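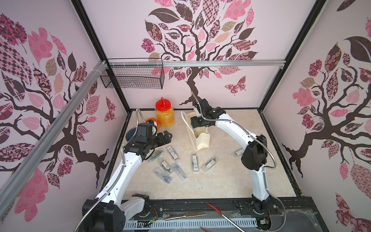 3.2. El soporte como variable en la percepción del motivo arbóreo

La repetición de motivos vegetales en el papel pintado de interior ha sido estudiada sobre todo desde la historia del diseño, y con menos frecuencia desde la percepción del espacio pequeño. En este apartado nos ocupamos de los recintos de dimensiones reducidas, en los cuales el observador recibe el motivo desde varios planos al mismo tiempo. Nuestra hipótesis es que un árbol dibujado de manera simplificada se lee como fondo cuando ocupa una sola pared, y que empieza a leerse como entorno cuando continúa en las paredes vecinas. El caso de la figura 1 corresponde a la segunda situación: el papel rosa con árboles estilizados cubre las tres paredes visibles, mientras el suelo, de un beige pálido con aspecto de mármol y vetas poco marcadas, queda fuera del dibujo. Los perfiles negros que bordean el suelo separan los dos registros, y esta separación es importante para lo que sigue.

Figura 1. Papel pintado rosa con motivo arbóreo en tres paredes de un recinto; suelo claro de aspecto marmóreo.

Para el estudio se reunieron 2280 respuestas escritas a un cuestionario breve, aplicado en 4 localidades: Brondcombe, Clallow, Taipe y Killholm. Cada participante recibió muestras impresas de papel y una maqueta plegable de cartón, y debía indicar si el dibujo le parecía «cercano», «lejano» o «sin distancia». Las maquetas se presentaron siempre a la misma altura de los ojos y con luz de mañana, porque en las pruebas preliminares la luz artificial modificaba mucho la apreciación de los tonos rosados y ocres.

Los resultados de Brondcombe y de Clallow son parecidos entre sí. En ambos lugares la maqueta de una sola pared decorada fue calificada en general como «lejana», y la de tres paredes como «cercana». En Taipe la diferencia es menor. Pensamos que esto se relaciona con la costumbre local de empapelar también los techos, por la cual el participante ya está habituado a verse rodeado por el motivo. En Killholm se perdió una parte de las hojas durante el traslado, y por esta razón los datos de esta localidad se deben leer con cautela; casi 20 cuestionarios tuvieron que ser excluidos del análisis.

Un segundo aspecto es el color de base. El rosa fue asociado por los participantes con habitaciones de dormir y con comercios de confitería, y muy pocas veces con el bosque, aunque el motivo era un árbol en todas las muestras. El verde produjo el efecto contrario: el árbol fue reconocido con rapidez, pero el recinto fue descrito como más oscuro y más estrecho. De ello se deduce que el color influye en el tipo de habitación imaginada y que la continuidad del dibujo influye en la distancia. No hemos encontrado interacción clara entre los dos factores, si bien el diseño del cuestionario no permitía medirla con suficiente precisión.

Queda por discutir la cuestión de las esquinas. Cuando la copa de un árbol pasa de una pared a otra, el pliegue divide la figura y algunos participantes dibujaron después el árbol entero, como si la esquina no existiera. Otros lo dibujaron dos veces. Este punto se retoma en el apartado 3.3, donde se comparan repeticiones de distinta anchura.

Comentarios de los lectores

Lector de provincia: ¿Se publicarán las muestras de papel en color? En mi copia impresa el ocre y el rosa salen iguales.

papelera_norte: Muy interesante lo de los techos de Taipe. En casa de mis abuelos también estaban empapelados y de niña me costaba dormir.

Anónimo: Echo en falta la anchura del rollo en la tabla del anexo.

Contacto con la redacción | © Todos los derechos reservados | Volver arriba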